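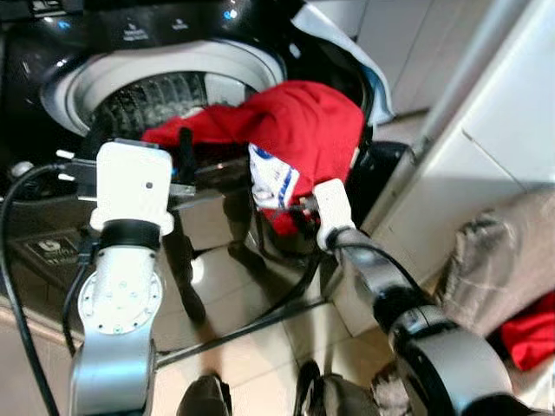 Two-armed robot keeps stopping while loading the washing machine — cable or cloth?

Posted by Sachiko Ikeda, Nustomdale
Jun 15, 2024

Hello everyone, and sorry in advance for the length of this. I look after a two-armed robot running the Anow software, and its job at the moment is putting clothes into a top-loading washing machine. It does quite well with small things, but with a bigger garment, when both grippers are holding it and one lets go to take a fresh grip, the arms stop dead and I get fault 98. The display says "joint load, wrist" and that's all the help I get.

What worries me more is what comes afterwards. When I clear the fault the right arm gives a sharp little jerk, as though it had been holding its breath, and last week it did this while my hand was on the rim of the drum trying to free a sleeve. I wasn't hurt, only a bit shaken, and I said something I won't repeat. I've re-run the wrist calibration 2 times and it made no difference. The arms move perfectly well with nothing in the grippers.

Could the cloth be catching, or is it more likely to be the cable by the wrist? And is there a proper way of clearing the fault without the jump? I've stopped using it until I know.

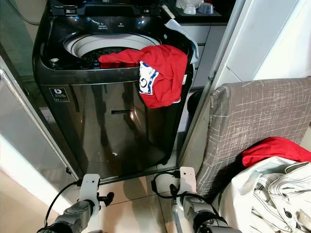

Geert Van der Linden

Dear Sachiko, first of all, well done for stopping. I had the very same jump on ours in March and carried on for far too long, and I have a bruised thumb to thank for it.

I would look at the cloth first. When both grippers hold one garment and the middle of it is lying over the rim, the two arms are really pulling against each other through the fabric. The software sees the load climb at the wrist and stops. The arms then stay there with all that pull stored up, and when you clear the fault they try to go to where they should have been. There's your jerk.

What I do now, every time:

Press the stop button, and keep it pressed in until the arms are clear of the drum.
Switch the washing machine off at the wall as well.
Open the grippers from the screen while standing back, so the cloth goes slack before anyone reaches in.
Only then free the garment, step away and clear the fault.
Start again from the home position and never with "resume". That button is the troublemaker, in my opinion.

After that, do check the cable. Move the wrist slowly through its whole turn, empty, and watch whether the loop tightens or brushes against the drum. If it pulls tight anywhere it needs refitting with more slack, and a good fold of cloth can hook itself into a loop that hangs too far out, so you may have both troubles at once. I also lowered the pull limit for two-handed moves from 13 to something gentler. It's slower and I get a few more stops, but they are soft ones.

Don't forget what's beside the machine, either. A wrist can touch a door edge or a pole while you are busy looking at the drum, and the fault reads just the same. Our wrist camera recordings were a great help with that.
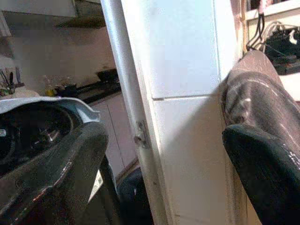 Wrist camera view: pole and hinge between the fingers

Işık

had this, update to build 1295 and it goes away. mine did anyway

Sachiko Ikeda

Thank you both so much! Işık, I was already on 1295, I'm afraid, so it can't be only that, but I do appreciate you looking in.

Geert, I spent a happy afternoon going through your list with a cup of tea going cold beside me. Opening the grippers from the screen first has cured the jump completely, and I feel rather silly for not having thought of it. I then ran the red shirt again with the drum switched off at the wall and kept well back, and watched the load reading instead of the arms.
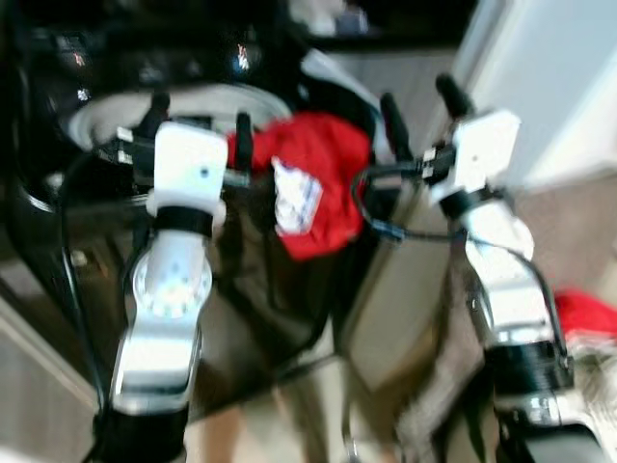 The number shot up just as the left arm began to lift while the right was still holding on, so I think you're quite right about the two of them pulling against each other. The cable loop did tighten a little near the end of the turn too. I've asked the workshop in Tratbridge to refit it, and until they've been I'm keeping to small items, one gripper at a time, with "resume" covered over with tape. I'll come back and say how it goes — and do look after that thumb.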